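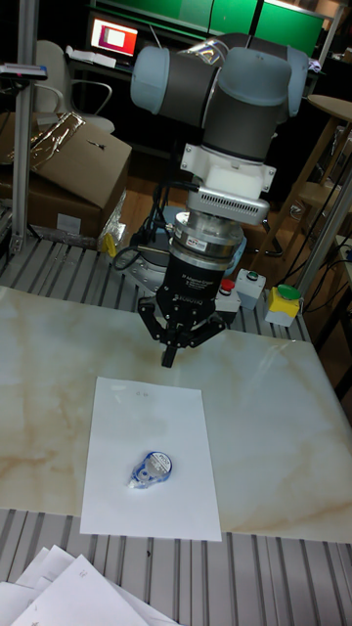
pinecone_porch
My neighbor says cloudy glasses mean the dishwasher is dying and I should stop putting money into it. I'm not convinced. The machine is an Emement, seven years old, and it drains and heats fine as far as I can tell. Plates come out clean. The glasses have a white film that got bad after we moved to Grostwood last September. Before that we lived in Skellport with the same machine and the same detergent (store brand powder) and never had a problem.

I've run it empty with a cleaning tablet two times. No change. Rinse aid is full. Is there something I can check before I spend money on a repair visit?

Posted Apr 24, 2024

halfmoon_kitchen
It's your water. If the machine moved with you and the film showed up after the move, the first thing to look at is hardness. Your water supplier should have a yearly report online, or you can buy test strips at a hardware store.

Take one of the bad glasses and soak it in plain white vinegar for 20 minutes, then rinse and dry it. If the film comes off, it's mineral scale and you can fix it. If the glass still looks cloudy, the surface is etched and that glass will stay that way. Etching comes more from soft water with too much detergent, so the two problems need opposite fixes. Do the soak before you change anything else.

If it's scale:

- Use more detergent than you used in Skellport. Powder amounts on the box are often given for medium water.
- Turn the rinse aid dial up one step at a time. The dial is usually inside the cap. Full isn't the same as set high enough.
- Run the hot tap at the sink until it's hot, then start the machine.
- Take out the filter and wash it with a brush.
- Check the holes in the spray arms. Scale plugs the small ones first. A toothpick works.

Some machines have a built-in softener that takes salt. Look for a big screw cap in the floor of the tub. If yours has one, it also has a hardness setting, and it will still be set for your old address. Don't put table salt in it.

gray_mitten
Get rid of the powder and buy pods. Worked for me.

also don't put your good glasses in there at all

lakeroad_tenant
Agree with the vinegar soak. I'm in Grostwood too, on the north side, and my strip came out at the top of the chart. We had the same film on everything, plus white crust on the shower head.

What I'd add is to be careful about putting vinegar in the machine itself. A cup on the top rack once in a while is what a lot of people do, but the manual for mine says no because of the rubber seals. I use citric acid powder from Zeleke, which sells it with the canning supplies. Empty machine, hottest cycle, no detergent. I do it every couple of months and the glasses stay clear in between. Check your own manual first.

Pods didn't do anything for me, by the way. You can't adjust the dose with them, and on a half load it's too much.

pinecone_porch
Soaked one glass and the film came off except for a ring near the bottom. Found the screw cap too, under the lower rack. The salt compartment was empty. I'll get salt and change the setting.

Filed under: Home & Kitchen > Appliances > Dishwashers

Related
Dishwasher leaves grit on cups
How to read a water hardness report
White crust on faucet won't scrub off
Is rinse aid needed with pods?

Contact us | Copyright 2024 | Back to top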